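Ironing less, folding faster: what works at our place

I used to iron everything, tea towels included. These days I iron maybe a shirt a fortnight and nobody at work has noticed! Most of it comes down to what you do in the ten minutes after the washing machine stops, so start there and the rest gets much easier.

Give each piece one hard snap as it comes out of the machine. Hold it by the hem, flick it, then smooth the collar with your hand before it goes near the line. T-shirts go on the line upside down, pegged at the side seams, so the peg marks end up where you'll never see them. 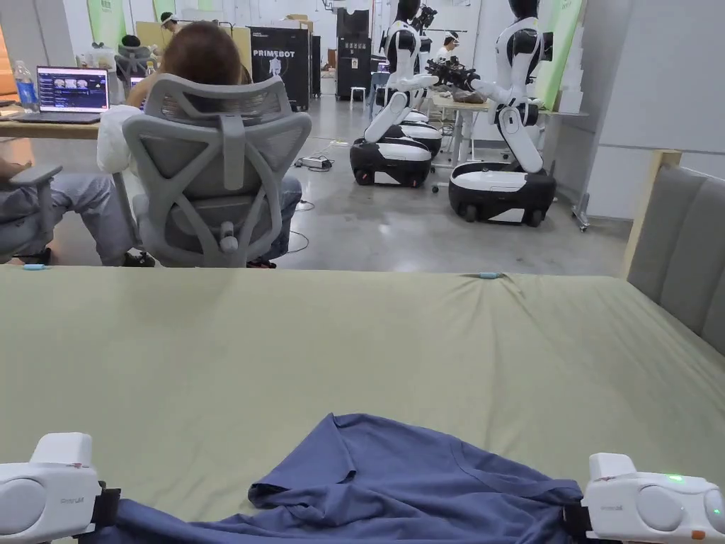
Folding T-shirts

Fold on something big, flat and a little bit soft. A bed is fine but it's murder on your back, so a table with an old quilt over it is my favourite (pull the cover tight and clip it, or it creeps towards you all afternoon). Lay the shirt face down, bring each side in to the middle of the shoulder, tuck the sleeve back on itself, then fold the bottom up in thirds. Stand them in the drawer like files and you can see every colour at once – I love this more than is reasonable.

If a shirt has sat in the basket too long, don't reach for the iron yet. Fill a spray bottle with 200 mL of water and a teaspoon of white vinegar, mist it lightly and smooth it out with the flat of your hand.

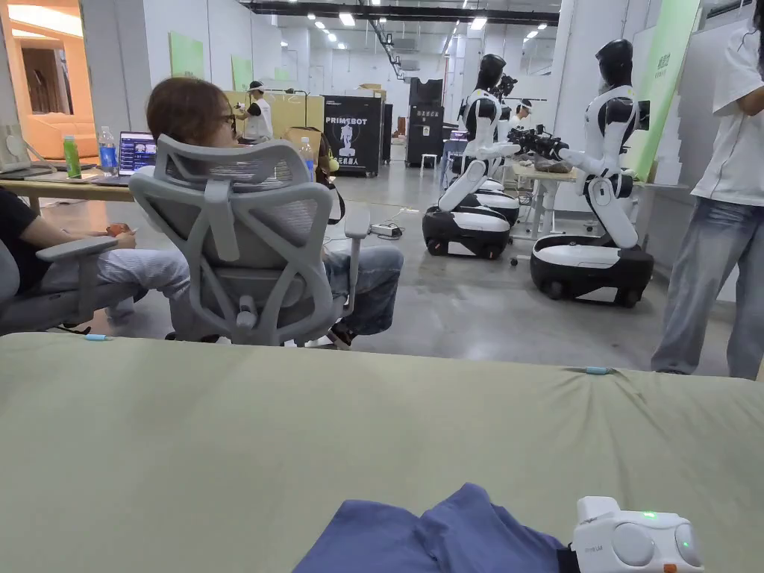
Leave it for 30 minutes and most cotton will have dropped its creases on its own. Linen won't, and I've given up arguing with linen. Test the vinegar mix on an inside seam first if the fabric is dark or you're fond of it.

Dark colours

Turn them inside out, wash them cold and keep them off the line in full sun. Ours fade terribly in summer, so navy and black go under the verandah roof. Half the usual detergent is plenty, too. The chalky streaks on dark shirts are nearly always powder that hasn't dissolved, and a second rinse gets rid of them. 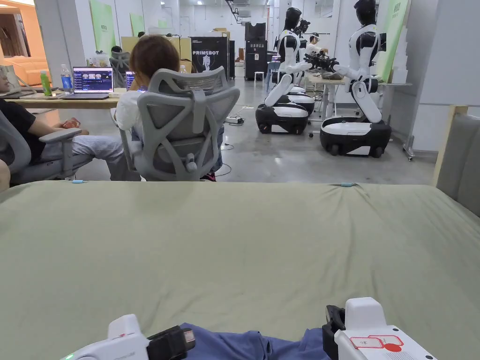

Jeans can go a good long while between washes if you air them overnight, and they keep their shape far better for it. When they do get washed, do the zip up first so it doesn't chew on everything else in the drum.

Sheets and other big things

Fold these straight off the line while they're still warm. For a fitted sheet, put a hand in each of two corners, flip one corner over the other, do the same with the other pair, then lay it down and square off the edges. It'll be lumpy the first few goes. Keep at it!

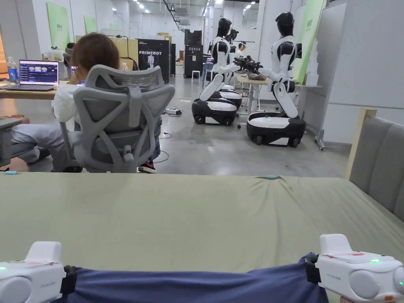
Donal Foley: I do the fitted sheets your way but store each set inside one of its own pillowcases, and the linen cupboard finally shuts. Does the vinegar mix work on polyester school shirts?

It does, Donal, though go lighter on the spray and hang them up straight after. Pillowcase trick duly pinched.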